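Teaching a Robot Arm to Seat a CPU: Notes for the Brelton Robotics Club

By Parveen Hettiarachchi, January 2020
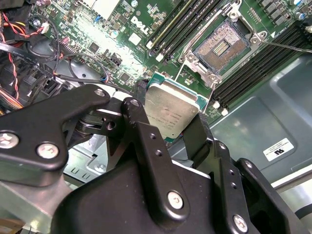 Why start with the processor when a memory stick would be so much easier?
Memory forgives you. It goes in with a shove, and a club that learns to shove will go on shoving. A processor has to be lowered straight down and released with no push at all, so every sloppy habit in your program comes out in the first afternoon.

What follows is how we run the CPU task for the Clelbridge student challenge. Tharindu Haque wrote the first version on the back of a parts receipt, and I have added the steps he considered obvious.

Before you power up the arm

Get a dead computer. I mean properly dead, with a processor you would not mourn. The pins in this style of socket are finer than anything you own and they bend if you look at them with intent. We had a perfectly good board last August and then we had a practice board.

Unplug the computer, hold the power button for a few seconds, take off the side cover and lay the case flat. Remove the cooler and clean the old thermal paste off the chip. Paste on the gripper fingers will travel to everything else in the room, including your lunch.

Tape the case to the table. A case that slides a hair's width between runs will have you rewriting good code for a week.

Step 1: Clear the way in

Look at the case from the arm's side of things. You have a nice big hand with a thumb. The arm has a wrist the size of a soup can and no sense of regret. Tuck loose cables back and hold them down with a bit of tape, then move the arm by hand through the whole approach with the motors off. If it bumps something now, it will bump it later with more enthusiasm.

Step 2: Open the socket

Do this part by hand. Release the lever, swing it up, and lift the retention frame. Teams always want to automate the lever first, and the rules do give extra credit for it. Save it for when you can place a chip.

Step 3: Teach the grip

Put the chip in the foam tray, lid up. Close the fingers on two opposite edges, never on the top and bottom faces. Start with the lowest force setting your gripper allows and raise it one notch at a time until the chip stays put when you tap the wrist.

Our arm runs on Weerakoon, the control program the older students wrote, and its force numbers go up to 103. Why 103 is a question for the older students, who have graduated and don't answer email. We use 73 for the processor. Yours will be different, so write it on the arm.

Step 4: Save four positions

You need these and no more:

Tray: fingers around the chip, not yet closed.
High: well above the case, clear of everything.
Hover: over the socket, chip level and turned the right way.
Seat: chip resting in the socket.

Check the small triangle on the corner of your chip against the mark at the socket before you save Hover. Then check the notches. Then have someone who isn't you check both. Half the class will tell you it looks right from where they're sitting.

Step 5: Level the chip

Most of your time will go here. A chip that was flat in the tray has a way of tipping once it's in the air, usually because one finger closes a touch before the other. Slow the close down. If it still tips, lower the grip point a little and try again. Don't fix it by tilting the wrist to match. That works exactly once and then you've saved a crooked wrist.

Step 6: Lower and let go

Drop from Hover to Seat at the slowest speed you can stand, then one setting slower. Open the fingers before you lift. I would not mention this if it had not come up.

Close the frame and lever by hand. If the lever needs more than its usual grumpy push, stop and look at how the chip is sitting.

Keeping a log

Write down every attempt, with the grip force, the speed and what happened. "Bad" is not what happened. Ours is a green notebook, and it stands at 1,443 attempts, over half of them Tharindu's. When the arm started missing to the left last fall, it was the notebook that showed the misses began after we changed the finger pads.

If things go wrong

Chip rotates while closing: the fingers aren't meeting it at the middle of the edge. Move the tray, not the code.

Arm stops above the case: Weerakoon thinks it has hit something. Check the cable tape first.

Good in the morning, bad after lunch: somebody leaned on the table.

Teams that can do ten in a row without touching the settings can sign up for the Mirkinness round. Bring your own tape.

4 comments | Share this page

Contact the Brelton Robotics Club | © Brelton Robotics Club | Back to top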